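Gremside
Water and Sanitation Equipment for Relief Work

Home > Equipment > Storage and Distribution > Ludby 2,000

Ludby 2,000 Collapsible Water Tank with Tap Stand

Item status: in stock, ships flat

The Ludby is a large bag that holds water. We have tried to write a grander sentence than that and our field customers keep sending it back with corrections, so there it is. It holds 2,000 liters, it folds down to something two adults can carry without speaking sharply to each other, and it feeds a stand with six taps at a height that suits both a grown person with a jerrican and a nine-year-old who has been sent to fetch one.

It was designed for the first days after a flood or an earthquake, when the trucks are running but the pipes aren't. It has since been used at clinics, schools, a ferry terminal and one very long wedding.

What comes in the bag

Tank with filler cap and vent
Ground sheet
Tap stand, six self-closing taps
Hose with Cunha couplings at both ends
Patch kit
Spare washers, more than you think you want
Instruction card, mostly drawings

Setting up

Pick flat ground. The Ludby has no opinions about view or shade, but on a slope it will travel downhill with great dignity, and you won't be able to stop it. Clear stones and sticks, lay the sheet, unroll the tank with the outlet facing the taps, and connect the hose before filling. A practiced crew takes 50 minutes from carton to first cup. A crew that has thrown away the card takes the afternoon.

The tank should sit higher than the tap stand. Sandbags, pallets and packed earth all work. Whatever you use, get it under the whole base and keep sharp corners away from the fabric.

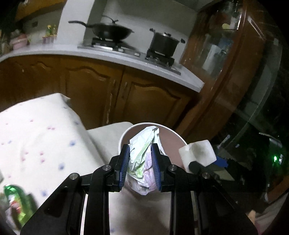 Chlorine dosing is done through the filler cap, and the tank wall will put up with any dose fit for drinking water. Test at the taps every morning and write the result down somewhere other than your hand. If you're running our Mornis dosing pump, the fitting screws straight onto the cap and the adapter can go back in its pouch, where it will stay until someone needs it and can't find it.

Between deployments, drain it, scrub it with a soft brush, and dry it inside and out before folding. A Ludby put away damp in August will introduce itself when you open the carton.

Specifications

Capacity: 2,000 liters
Packed weight: 60 pounds
Taps: 6
Price: $1,721, tap stand included
Color: tan, or tan that has been outside

Common questions

Can we stack two?
No. Please stop asking, and please stop sending us photos.

Can it ride full in the back of a truck?
No. There is a baffled transport model for that. The standard Ludby will try to leave by the tailgate at the first stop sign.

Do you discount for nonprofits?
Nearly everyone who buys from us is one, so the price above already is the discount.

Ordering

Write to Parveen Rana on the relief desk with the delivery country and the name of whoever will be signing for it at the other end. Orders go out every day but Sunday. Spare taps, hoses and washers are listed under Parts, and couplings from the older gray kits do not fit the current stand, however hard you turn them.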